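3.2 Gripper Maintenance and Wrist Camera Alignment

The cell at the Nakau site consists of a single arm, a two-finger parallel gripper, and a wrist camera fixed behind the finger mount so that both fingers remain in view throughout a task. The same hardware was used for every trial reported in Section 4. During the pilot period the arm itself required little attention beyond the checks listed by its supplier. Most of the lost time came from the end effector: worn finger pads, fingers reseated at a slightly different angle after cleaning, and a camera bracket that moved when the cable was pulled tight. This section sets out the procedure that was adopted as a result.

Maintenance was divided into a short check at the start of each session and a full service after every 1,000 grasp cycles. A grasp cycle was defined as one complete closing and opening of the fingers, whether or not an object was held. The cycle count was taken from the controller log and copied by hand into the cell record, because the log was reset each time the controller software was updated. Over the reporting period the cell completed 3,872 cycles, which led to three full services.

The start-of-session check was carried out with the arm in a fixed pose, referred to below as the rest pose. The operator closed the fingers without load and compared the live camera view with a stored reference view. Three features were compared: the position of the fingertips, the line along which the two fingers meet, and the edge of the mounting plate at the bottom of the view. If the meeting line had shifted sideways while the plate edge had not, the fingers were treated as the cause and reseated. If both had moved together, the camera bracket was treated as the cause. Figure 3 shows the closed fingers and mounting plate from the wrist camera, with other equipment on the table behind them. 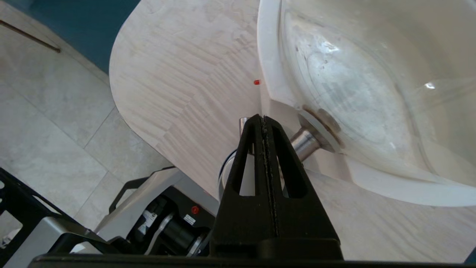 Figure 3. Wrist camera view with the gripper fingers closed.

Separating these two causes proved to be the most useful part of the procedure. In the first weeks of the pilot, any visible shift was corrected by running the full camera calibration again. This restored the numerical result but left the physical fault in place, and the shift usually returned within the same session. After the comparison was introduced, a full calibration was run only when the bracket had been loosened or the camera replaced.

Finger pads were examined at each full service. The pads were first wiped with a lint-free cloth and a small amount of alcohol, then left to dry with the fingers open. The operator looked for three kinds of wear: smooth patches where the texture had been lost, lifting at the upper end of the strip, and small cuts caused by thin metal edges. A pad with lifting at the tip was replaced in every case. Smooth patches were accepted if they lay entirely on the lower half of the finger, where contact with objects was rare. Pads were always replaced in pairs, even when only one showed damage — an early attempt to replace a single pad produced an uneven grip and a small but steady rotation of held objects during lifting.

The fingers were removed by loosening the mounting screws in alternating order, and were refitted in the same way. Each finger carried a mark on its inner base so that left and right were not exchanged. After refitting, the gripper was closed on a thin paper strip at the tip, at the middle, and near the base. The strip was expected to resist a light pull at all three points. Where it slid freely at the tip but was held at the base, the screws were loosened by a quarter turn, the fingers were closed under low force, and the screws were tightened again with the fingers still closed. This step was adopted at the suggestion of Bit-na Choo, who had used it on an earlier cell at Garkgate, and it removed the need for shims.

The open cutouts in the fingers required separate attention. They allow the fingers to bend slightly around an object, and they also let the wrist camera see part of the workspace that a solid finger would hide. Both effects depend on the cutouts being clear. Loose fibers and pieces of tape were found in them at two of the three services and were removed with plastic tweezers. Metal tools were not permitted near the fingers, as a scratch on an inner edge was considered a likely starting point for a crack. No finger cracked during the reporting period, and the study therefore offers no evidence on how long the present design will last.

Cable routing was the last item in the procedure. The camera cable was given a loose loop at the wrist and held by two soft ties, with the first tie placed on the arm side of the final joint. The operator then moved the wrist slowly through its full permitted range while watching the loop. Any contact between the cable and the mounting plate required the ties to be moved and the sweep repeated. Of the faults entered in the cell record before this item was added, 6 were traced to cable tension. One such entry was made afterward, at cycle 529, when a tie had been left off following a camera exchange.

The record itself was kept in a shared file in the Nandgate format, with one line for each check and one for each service. Entries gave the cycle count, the operator's initials, the part affected, and the action taken. Reference views were stored beside the record and were replaced only after a full service, never after a start-of-session check. The reason for this rule was practical. If the reference were renewed daily, slow drift in the position of the fingers would be accepted a little at a time, and the comparison would lose its value.

Two limits of the procedure should be noted. The visual comparison was made by eye, and operators differed in how large a shift they considered worth correcting. In addition, the rest pose tests the camera bracket under one direction of load only. A bracket that is firm in this pose may still move when the wrist is turned over, and the current check would not detect it. A second pose has been added to the procedure for the Giraldo cell, but results from that cell are not included in the present paper.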